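Storing gas and oil in the workshop without stinking up the house

I get asked about fuel more than anything else on this page, so I finally sat down and wrote out what I do. My shop is a one-car garage in Prememdale, attached to the house, and for years the whole place smelled like a filling station every June. It doesn't anymore!

First thing, buy less of it. I used to fill every can I owned whenever the price dipped at the Farkia station on the way into town, and then I'd have stale gas by fall and a mower that coughed and quit. Now I keep 2 small cans, one plain and one mixed for the trimmer, and I write the fill date on a strip of masking tape on the handle. If the tape says more than a couple of months, I don't put it in a small engine.

Check the gasket on the spout too. Mine had gone stiff and cracked, and that was most of the smell right there. A new one cost me less than a cup of coffee. Screw the cap down until it's snug, and keep the can on the floor away from the water heater – mine has moved out to the little shed, where it should have been all along.

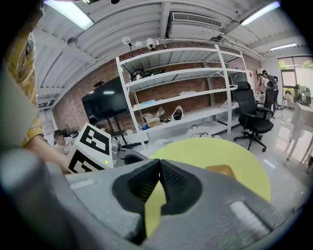 Used motor oil is the other headache. I drain it into a wide pan, let it sit until the drips stop, then funnel it into a clean jug with a screw top. Don't use an old bleach bottle, and don't mix in antifreeze or brake cleaner, or the drop-off place may turn you away. Ours is behind the Yammine parts store and they take it free, filters too (punch a hole in the filter and let it drain overnight first).

For spills on concrete I like plain clay cat litter. Pour it on thick, grind it in with your shoe, leave it till morning and sweep. An old stain might need a second round with dish soap and a stiff brush. I tried a Plilwood degreaser once and it was fine, but the soap did almost as well for me.

Oily rags get their own paragraph. Never wad them up in a corner, they can heat up and catch fire by themselves. I hang mine outside, spread flat over the fence, until they're dry and stiff, and then they go in a metal can with a lid until the next hazardous waste day.

Posted 2023-08-26 in Garage and Shop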